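Planner release notes: what changed, and what I'd still like to see

Tralden put out version 3 of its two-arm task planner on Jul 9, 2021, and my inbox has been full of it ever since. The pitch is that you write down the goal ("corn in the pot") and the software works out which arm does what, in which order, and what to do when a step goes wrong. I've read the release notes twice and spent a few long evenings with the code. I'm less excited than most of you seem to be.

Start with the good part. The old version planned for each arm separately and then checked for collisions at the end, so you got plans that looked fine until both wrists wanted the same bit of air above the pot. The new one keeps a shared timeline. If the left gripper is over the rim, the right one has to wait or go around. Adeel Satti, who maintains the Minhas logging tools, ran 353 kitchen tasks through the simulator and had 19 that stalled with both arms waiting on each other. That is a decent number for a simulator. He was careful to say it tells you little about a real table, and I wish the people quoting him had copied that sentence too.

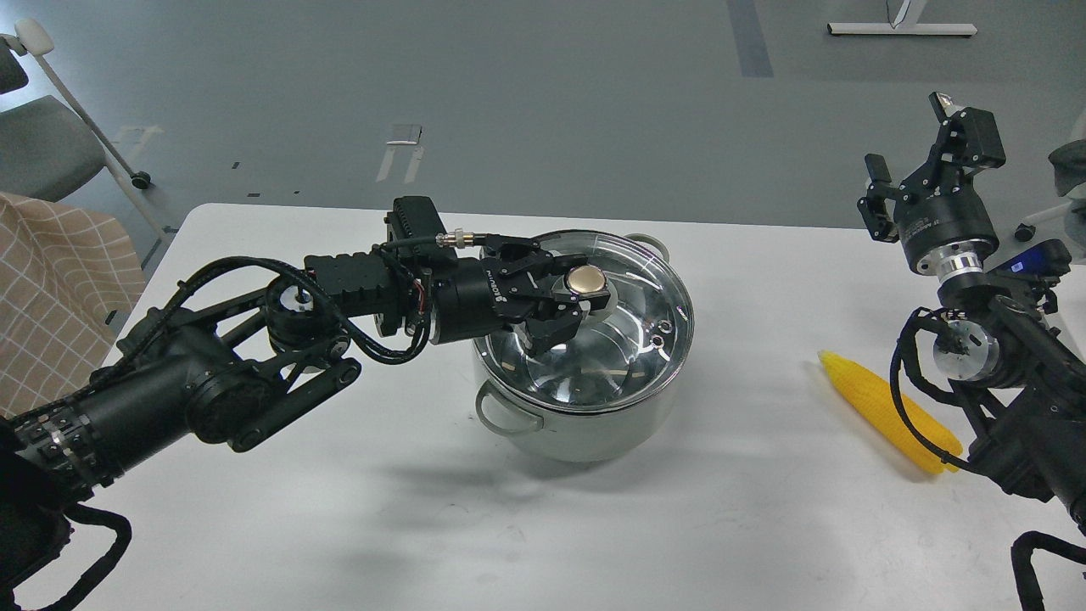

My bigger worry is perception. The planner takes object poses from whatever vision package you plug in and treats them as facts. There is a confidence field in the message format, but I searched the source and the only thing that reads it is the viewer, which uses it to pick a color. Polished steel is exactly where this bites. A pose estimator can see a reflection on the side of a pot, report a handle with great confidence, and the planner will happily send a gripper to it. Small shiny parts are no better. Get the pose of a lid knob wrong by a finger's width and you close on nothing, and then the recovery logic kicks in.

About that recovery logic. The notes call it "adaptive." As far as I can tell it backs off, asks for a new pose and tries the same grasp again, up to a limit you set in the config file. The default limit is 123. I assume that's a placeholder somebody forgot to change, but it shipped.

Durstead's older planner had none of the shared timeline work and was slower by a lot, yet it would refuse to move when two pose readings disagreed. People complained about that constantly. I'd take it back tomorrow.

Cident has promised a plug-in for September that passes uncertainty through to the grasp step. If it works with this release I'll try it and report here. Until then, if you upgrade, set the retry limit yourself and keep your old configs, as the converter drops any joint speed caps without a warning.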